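Your right to be heard: an explainer for young readers

Written by Deisy Urrego for the Voto pages, March 2019

Maybe you have been in this situation. The grown-ups are talking about something that is going to change your life. It can be a new school, a new house, or with which parent you will stay during the holidays. You are in the same room, you hear every word, and still no person turns to you and asks, "And you? What do you think?"

There is a rule about this. It is written in a very important agreement between countries, and it says that children have the right to say what they think about the matters that affect them, and that adults must take it seriously. I would like to explain to you where this rule comes from, what it means, and also what it does not mean, since many people (adults too!) mix this up.

Where is it written?

The agreement is called the Convention on the Rights of the Child. "Convention" is a long word for a promise that countries make to each other in writing. Almost every country in the world has signed it, and Australia is one of them. The Convention is divided into parts called articles, like a book is divided into chapters, only much shorter. The article about being heard is number twelve.

Before the Convention, there were already documents about human rights. But these were mostly written with grown-ups in mind. Children were in them as somebody to be protected. To be protected is a very good thing, of course. You have the right to be safe, to have enough food, to see a doctor when you are sick. The new idea was that a child is also a person with thoughts of his or her own, today already, and that these thoughts should count for something before the eighteenth birthday arrives.

What does article twelve say?

The original text is written for lawyers, so I will put it in easier words. It says two things.

First: if you are able to form your own opinion about something, you have the right to express it freely in all matters which affect you. "Freely" means that nobody may push you to say one thing or another. It also means that you may choose to say nothing. A right is not a homework.

Second: your opinion must be given "due weight" according to your age and maturity. This expression needs a bit of explaining.

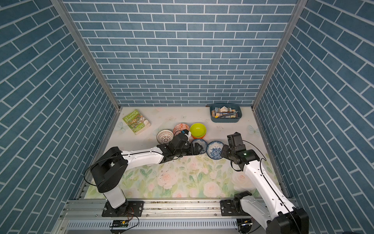

Think of an old kitchen scale with two dishes. On one dish lie all the reasons for yes, and on the other dish lie all the reasons for no. Your opinion has to be put on the scale as well. It is forbidden to leave it lying in the drawer. How heavy it is depends on how well you understand the question. If you are four and the question is which hospital has the best surgeon, your opinion will be rather light. If you are four and the question is whether you want your grandmother or your uncle to sit beside your bed, your opinion is suddenly quite heavy, as you know the answer better than the surgeon.

So the same child can have a light opinion in one matter and a heavy one in another. And a child who grows older has, little by little, more weight on the dish. When my nephew was small he asked me at which birthday this begins. I had to tell him that the Convention gives no birthday. It begins as soon as you can have a view, and very small children can have views long before they have the words. They show it by drawing, by playing, by pulling you by the sleeve or by crying at the door.

Does it mean I can decide everything?

No. I am sorry if you had hoped for this.

To be heard and to decide are two different things. If you say that you would like to have ice cream for breakfast until December, your family may listen very politely and then put the porridge in front of you. They have heard you. Parents have their own duty, also written in the Convention, to guide you and to look after what is best for you.

But there is one thing adults ought to do after they have listened, and it is often forgotten. They should tell you what they decided and why. If your idea was used, they should say so. If it was not used, they should explain the reason in words you can understand. When an adult asks for your opinion, nods, and you never hear about it again, this was not real listening.

In which places does it count?

"All matters affecting the child" is very wide. Let us look at some of them.

At home. The Convention is a promise of countries, and a police officer will not come to your kitchen to check who chose the film. Still, home is where most of us learn how to say an opinion and how to bear it when somebody has a different one. Some families sit together once in a while and everybody, also the smallest, gets a turn. In others it happens in the car.

At school. Many schools have a student council. A good one talks about more than the colour of the sports shirts. It can speak about bullying, about toilets that do not lock, about how much homework is given or whether there is shade in the yard. You can also be heard alone, for example if the school is thinking of moving you to another class or sending you home for some days. Then you should be able to tell your side before the decision is taken.

In court. Sometimes parents separate and cannot agree where the children will live. Then a judge may have to decide. In many countries there is a trained person who speaks with the child in a quiet room, without the parents, and passes on to the judge what the child wishes to say. It is important that nobody asks you to choose between your mum and your dad as if it was a competition. You can speak about what is important for you: your friends, your dog, your own bed, who helps you when you have a bad dream.

At the doctor. You may ask the doctor what is going to happen and whether it will hurt. You may ask to have it explained again. A doctor who speaks only to the parent over your head can be reminded, in a friendly way, that you are also there.

In your town. Playgrounds, bus stops, bike paths and libraries are used by children every day, and the council that plans them is made of adults. I will tell you about one town where it went differently.

The crossing in Böttcher Street

Prukent is a town of around 4,000 people. Through the middle goes Böttcher Street, and on one side of it is the primary school, on the other side the oval and the swimming pool. For a long time there was only one crossing, far down at the petrol station. The students walked down to it, crossed, and walked the same way up again. Or they did not, and ran across between the cars.

Nnamdi Abubakar was in grade six then. He wrote to the council and asked for a second crossing near the school gate. The answer was short: there was no money planned for it. His teacher, Hildegard Kleinschmidt, suggested that the class should not write an angrier letter but a better one. So the students made a map. On the map they marked the places where children really crossed. They asked the younger ones to draw their way to the pool, and they asked an old neighbour, Heriberto Cisneros, who walks with a frame, where he would like to cross. He wanted it in the same spot as they did.
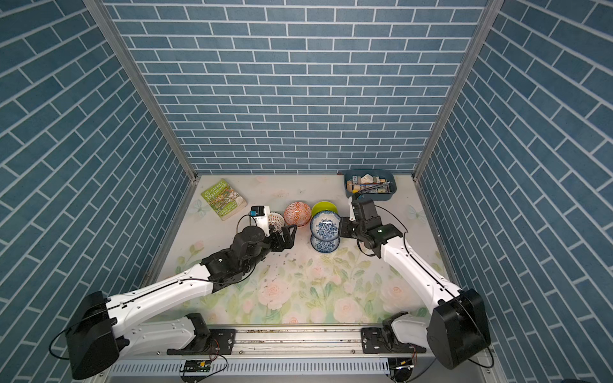
The council invited two of the students to present the map at an open meeting. They were allowed to speak for four minutes, which they found very short until they practised it. Afterwards the councillors asked questions, and some of these were not easy. What about the bus, which must stop there? What about the shop owner who would lose his parking spots? The students had no answer about the parking and they said so.

Some months later came a letter back, addressed to the whole class. The crossing would be built, but a little further up than the children wanted, because of the bus. The letter explained why with a small drawing. Not everybody in the class was happy with it. Nnamdi thought that the first place was better, and he still thinks it. But do you notice what the council did? It listened, it put the opinion on the scale, it decided, and it explained. These are the four steps we spoke about before.

What about children who are not heard so easily?

The right is the same for every child, and the way to it is not equally long for everybody. A child who uses sign language needs an interpreter. A child who has just arrived from another country may need the questions in his or her first language. I came to Australia as a teenager, and in my first year I had plenty of opinions and no English to put them in. People thought I was shy! Children who live in care, or in hospital, or very far from the next town, are also asked less often than others. When adults want to hear children, they should first think about who is missing in the room.

How can I begin?

Choose something that really affects you and that you know well. Find out who decides about it. It makes no sense to complain to the teacher about the bus timetable. Say or write what the problem is, then what you would like to have instead. If you find it hard to speak alone, take a friend or an adult you trust with you. Ask when you will get an answer, and write the day down.

Listen to the others as well. Your little sister has article twelve too.

And if the matter is serious, for example if somebody hurts you or frightens you, do not wait for a meeting. Tell an adult you trust immediately, and if this adult does not listen, tell a second one, and a third.

Some words from this page

Convention: a written promise between countries.
Article: one numbered part of a convention or a law.
Due weight: taking an opinion as seriously as it deserves.
Maturity: how well a person can understand a matter and what may follow from it.
Council: the elected people who take decisions for a town or an area.

Thank you to Vasco Matos, who read the first version with his class and crossed out all the sentences that were too long. I put two of them back.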